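Print this page | E-mail to a friend

How I Paint a Plain Old Table to Look Like Marble (Without It Looking Like a Pizza Parlor)

I have wanted a stone-topped table since we moved to Stalevcombe, and every time I went to look at one I came home without it. Last June I finally got a quote for a remnant slab and it was more than $300, just the slab, with no legs and no delivery. Meanwhile I had a perfectly solid Skunby dining table in the garage with a top so scratched up I was using it to pot tomatoes on. So I painted it. Then I painted a little side table for my sister, and a tray, and a shelf over the toilet, and now people ask me how and I end up texting the same ten messages over and over. I'm writing it all down instead.

This is a beginner's version! I have no training in decorative painting. There are folks who do this on columns in churches and theirs will fool you from a foot away. Mine fools you from the kitchen doorway and I'm very happy with that.

What I use

Water-based bonding primer
Satin paint in a warm off-white (mine is Haneck, the trim kind)
A sample pot of pale gray-beige
A sample pot of a slightly darker warm gray
Clear glaze medium, the water-based kind
Water-based clear topcoat, satin
A foam roller and a little tray
A 2-inch angled brush
One skinny artist's brush with long floppy bristles
A sea sponge, or a wadded plastic grocery bag
A cheap soft makeup brush for blending
Medium and fine sandpaper
Spray bottle of water, lots of rags

If you already have paint left over from a bathroom, use it. The sample pots are the part where I'd spend a few minutes in the store. Hold the chips next to each other and pick colors that are closer together than you think you want. I mean it, stand there and then go one shade closer.

Clean it, then clean it again

Kitchen tables are greasy. Mine had years of who knows what on it (plus potting soil). Wash with dish soap and warm water, rinse, let it dry, and then go over it with a degreaser and rinse that off too. Check the underside of the front edge where everybody grabs it. I skipped that spot the first time and the primer crawled away from it in little beads.

If anyone in the house has ever used spray furniture polish on the table, wash it one more time for luck.

Sanding

You don't need to get down to bare wood. All you're doing is knocking the shine off, so use the medium paper until the whole top looks dull, then the fine paper until it feels smooth under your palm. Close your eyes when you check. I find bumps with my eyes closed that I'd swear weren't there with them open.

Fill any gouges now. I let the filler dry overnight, sand it flush, and wipe down with a damp rag. If your table is old enough that the original finish might have lead in it, stop and get a test kit before you sand anything at all. And wear a dust mask either way, please.

Primer and base

Roll on a coat of primer, let it dry for as long as the can says, and give it a very light sanding. Don't worry if it looks patchy. Then comes the off-white. I do 2 coats with the foam roller, thin ones, and I let the first one dry completely even though it drives me nuts to wait. Roll the last strokes all in the same direction and then walk away. Leave the room if you have to. Every roller mark I have ever made came from going back to fix some tiny thing after the paint started to set.

Let the base sit until the next day before you do any marbling. If you start wiping glaze around on soft paint you'll pull it right up, and then you'll be rolling it all over again and saying words.

The cloudy layer

Most people want to jump straight to the veins, and I did too, and my first tray looked like a road map. Marble has soft drifts of color in it and that's what makes your eye believe the rest.

Mix a spoonful of the gray-beige into a good puddle of glaze. It should look like dishwater. Mist the table lightly with the spray bottle, dab the glaze on in loose diagonal drifts with the sponge, and then immediately go at it with the makeup brush until you can't tell where it starts or stops. Pick one general direction and stick with it. My drifts go from the window side toward the kitchen. Leave big stretches with nothing on them.

If a patch goes on too heavy, mist it, blot it with a rag, and keep moving. You've got a few minutes before it gets tacky. On a dry day you have less, and I wouldn't do this with the heat blasting.

Let that dry. Look at it in the morning and again at night with the lamps on. It may look like you did almost nothing, and that's about right.

Veins

OK, the fun part! Thin the darker gray with glaze and a few drops of water until it runs off the brush. Hold the skinny brush way back at the end of the handle, so you don't have much control over it. Drag it along the direction of your drifts and let it wobble, rolling the brush between your fingers as you go. Lift off, set down again a little farther on. Veins can fork, and they can fade out and never come back, but they shouldn't make a neat X and they shouldn't all be the same distance apart.

Soften each one right away. I do one vein, brush across it lightly, then brush along it, then go on to the next. Do them all first and the early ones will be dry by the time you get back.

Practice on a piece of primed cardboard. I keep a cereal box open flat next to me and do one there, one on the table, one there. 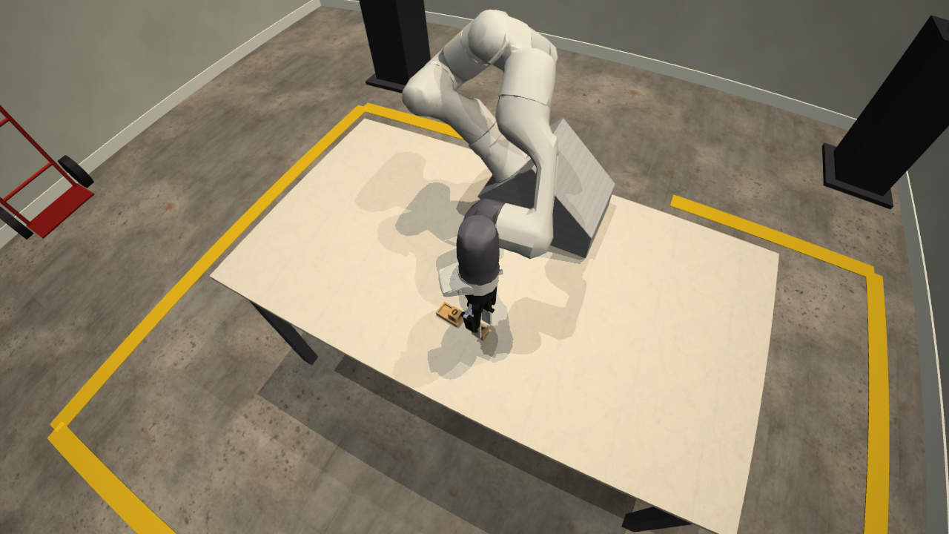 How many veins is up to you, and it depends a lot on how big the table is and what's going to sit on it. On a little side table you can get away with one bold streak, but on a big rectangle I'd go quieter every time, especially if you'll be looking at it over breakfast. I like the look of that pale cream top, where the veining is so thin and faint you almost have to hunt for it, and the small wooden pieces sitting on it look warm against the cream. Notice the narrow dark edge along the front, too. I stole that idea for my own table and did the edge in a charcoal I had left over from the front door, with the angled brush and a steady elbow, and I think it does more for the whole effect than the veins do. Tape the top before you do the edge, press the tape down with a fingernail, and pull it off while the paint is still a bit wet.

Sealing

Use a water-based topcoat. I tried an oil-based one on the tray and it went the color of weak tea by Christmas. Stir it, don't shake it, or you'll be popping bubbles all afternoon. I put on several thin coats with a clean foam roller and sand very lightly between them with the fine paper, never after the last one.

Then you wait. My can said it was dry to the touch in an hour and it was, but dry isn't cured. I gave mine 7 days with nothing on it at all, no placemats, no mail, no cat (the cat did not agree to this). After that, it's a table. We use coasters and a trivet for hot pans, and I wipe it with a soft cloth and plain dish soap. No scrubby pads.

Fixing goofs

Vein too dark: once it's dry, go over it with a whisper of off-white mixed with lots of glaze. It sinks back as if it was under the surface, and I now do this on purpose to a few of them.

Whole thing too busy: same fix, all over, with the sponge.

Chip later on: dab of base color, dab of topcoat, turn the table so that corner faces the wall.

Hate it completely: sand, roll on the off-white, try again. You're out an evening and some glaze.

Next I'm going to try a green one on the Tănase cabinet from the flea market, so if that goes well I'll write it up.

Comments

Reader wrote: Can I do this on laminate? My countertop is awful.

Author reply: On a desk or shelf, yes, with a good bonding primer. I haven't been brave enough to do a counter around a sink so I can't tell you how it holds up there.

Reader wrote: Did mine on Tuesday with a feather because I couldn't find a skinny brush. Works great! Messy though.

Reader wrote: I used regular craft paint with no glaze and it dried before I could blend anything. Get the glaze, people.

Reader wrote: What color was the charcoal?

Author reply: The label came off the can ages ago, sorry! Any very dark warm gray should do it.

Print this page | E-mail to a friend

This site uses cookies to remember your settings and count visits. By continuing to browse you agree to their use. Accept | Learn more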